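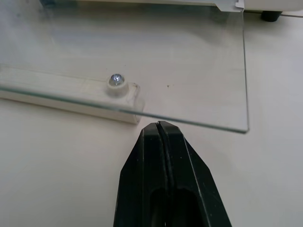 ¿Cuántos ejemplos hacen falta antes de entrenar el modelo por primera vez?
Depende de la variedad de las posiciones iniciales. En el curso empezamos con 1,537 demostraciones y después de la limpieza de octubre llegamos a 1,644, porque se añadieron los casos de corrección.

Apuntes de la unidad 4, Ilaria Longo

Cada demostración se graba de principio a fin, sin pausa. Si el operador se equivoca y corrige, el ejemplo se conserva y se marca como "corrección" en Traltent. Si abandona, se marca como "incompleto" y no entra en el entrenamiento.

Con material transparente conviene variar la luz entre una serie y otra. El borde del vidrio cambia mucho de aspecto según el ángulo de la cámara de muñeca.

Para la próxima clase: revisar 2 series de la carpeta Lekota y anotar en qué instante empieza el contacto.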